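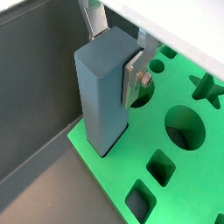 My sister wants to know if a grown woman really needs a shape board. Yes! She does! And this one is green foam, so it barely makes a sound when you miss (I miss a lot).

Okay, so the square block is my favorite. Plain gray, kind of blue in some light, matte all over, and the long edges are a little rounded so it feels great in your hand.

Square pegs are sneaky though. A round one doesn't care which way you turn it. With the square you have to get the twist right before it'll drop, and I never do on the first try.

Trick I picked up in January: hold it near the top, straight up and down, let the bottom just rest on the foam and turn it slowly until you feel it catch. Don't push!! Pushing chews up the edges of the cutout.

I did six rounds after dinner with my eyes closed. SIX. The big circle is easy, you can find it with a thumb. The small circle took me almost the whole length of a podcast.

Next I want to cut my own board. Has anyone here used the thick foam from Nevora? Does it cut clean or does it crumble?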